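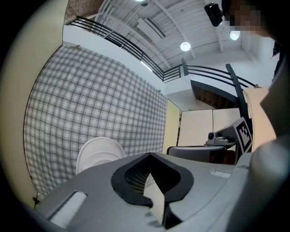
**Unit 4: Daylight in large buildings**

Read the Kennedy chapter before class. Bring the floor plan you drew in February.

Light from high windows reaches farther into a room than light from low ones. A common rule of thumb says useful daylight goes in about twice the height of the window head. Past that, people turn the lamps on.

Terms to know:

- **Sidelight**: daylight from windows in a wall
- **Toplight**: daylight from the roof
- **Clerestory**: a row of windows high in a wall, above eye level
- **Glare**: brightness that makes it hard to see the task

Toplight is more even, but it brings in heat in summer — north-facing glass helps with this in our part of the world.

### Case: Clunholm Library

The reading room faces south and was rebuilt with a clerestory on the north side. Huguette Wong's survey found that readers moved away from the south wall by noon. Blinds were added later.

### Homework, due 4th May

1. Mark the daylit zone on your plan.
2. Find one spot likely to have glare and suggest a fix.
3. Write one page on the Skirnier reading. Sketches can be in pencil.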